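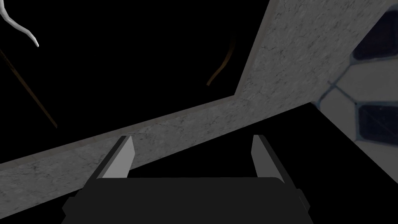 Has anyone refinanced out of an in-house car loan early?

Meenakshi D'Souza
Hi all, first time posting so be gentle! I bought a used sedan from Urnell last October on one of their weekly payment plans, because my credit was a mess and I needed to get to work. I pay 151 dollars a month more than my sister does for a newer car, which makes me a little sick every time I think about it. I've made 8 months of payments, all on time, and now Beneo (my credit union) says they might take the loan over if I can get a payoff letter. Urnell keeps reading me my "balance" over the phone and won't put anything in writing. Is the balance the same as the payoff? And does my on-time history even count if the lot never reported it?

Lukian Marchuk
No, they're different numbers. The balance is usually what you owe as of your last payment, and the payoff adds interest up to a certain day plus any fees. Mine came out 362 dollars higher than what the guy at the desk told me, so I was glad I hadn't sent a check yet. Ask for a payoff letter good through a set date, and ask by email so you have a record. Then pull your credit reports and see if the loan shows up. If it doesn't, take your receipts or bank statements to Beneo anyway. My loan officer looked at six months of statements and that was enough for her, but every lender does it their own way. Also check your contract for a prepayment penalty before you sign anything new!

Tolera Zeleke
just trade it in, way less hassle

Nadiia Palamarchuk
I wouldn't trade it until you know the payoff, or you could end up rolling the old debt into the next car (I did that once and paid for it for years). Agree with Lukian on the email. If they still stall, ask Beneo to request the letter for you. Mine did it while I sat there.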